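Skever会员中心上了机械臂，前台学会了给它让路

打印本页 | 电子邮件转发
最后更新：2024年8月12日

经营会员卡与卡册代工的Skever上周把一条机械臂正式排进了班表。排班表上它叫“6号位”，没有午休，也没有人给它订饭。

这条机械臂由集成商Herkus负责安装，控制软件来自Vident。它分到的活儿是备卡台上最没人抢的那一摊：翻开卡册，理顺透明内页，从托盘里取卡，再一张张往里装。过去这些事由前台轮流干，旺季时一个班要装200张，下班后手指头上全是塑料封套的味道。

如今前台的人坐到了旁边，职务名称改成“流程协调员”。工资没动，名片要重印。协调员的主要工作是把卡册摆到机械臂喜欢的角度，把卡片码到它喜欢的位置，然后往后退一步。有员工说，这套流程她很熟，家里养猫也是这么养的。
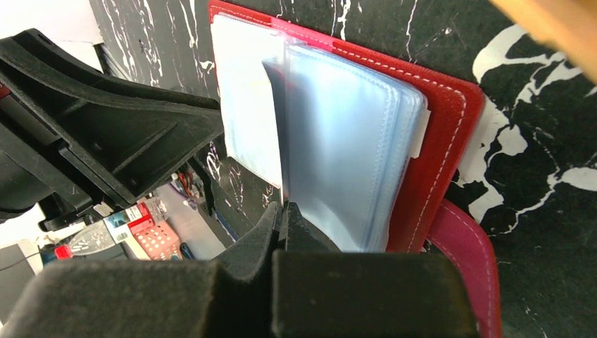
备卡台上的红色皮面卡册和透明内页。
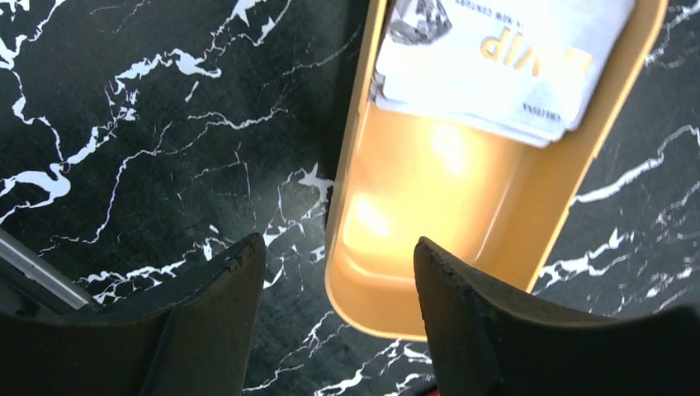 管理层对外的说法是“把人从重复劳动里解放出来”。员工的说法要具体一些：装卡确实不用装了，但透明内页容易粘在一起，夹爪一次捏起两层的时候，还得有人过去用指甲分开。为此，Skever专门添了一条规定，协调员不得把指甲剪得太短。这条规定写在新版操作手册第17页，夹在急停按钮的说明和洗手须知中间。

速度方面，Herkus在验收会上放了一段演示，机械臂动作平稳，会议室里响起了掌声。随后有老员工当场坐下来跟它比了一轮，赢了，会议室里没有人鼓掌。Herkus的解释是机械臂胜在持久，老员工表示同意，并准时下班了。

变化最大的其实是聊天。从前两个人面对面装卡，一上午能把半个城的事讲完；现在一边坐着人，一边是机械臂，话自然少了。有人试过对着它抱怨客户，据说它听得比同事认真，只是每隔一会儿就要回原点校准一次，容易打断情绪。

员工最关心的还是人手。Skever表示今年不减岗，前台原有的6个人全部留用，其中2人转去学习维护，课程由Vident提供，为期两周，结业发证书。证书需要塑封并装进卡册，这一步目前由学员自己动手。

客户那边暂时没什么反应。最先收到这批卡的是Chrysikopoulos酒店，对方只回了一句：卡收到了，有一张是反着放的。Skever内部为此开了一个会，讨论这张卡究竟是机械臂放反的，还是协调员码盘时就码反了。会议记录显示双方各执一词，不过其中一方没有出席。

按照计划，第二条机械臂将在10月到位，负责封箱和贴单。封箱间的员工已经提前打听好了，想知道新来的要不要占更衣柜。后勤部门答复说，正在研究。

（本报综合）

本网站使用Cookie以改善您的浏览体验。继续浏览即表示您同意我们的Cookie政策。
订阅每日简讯，请在下方输入您的邮箱地址。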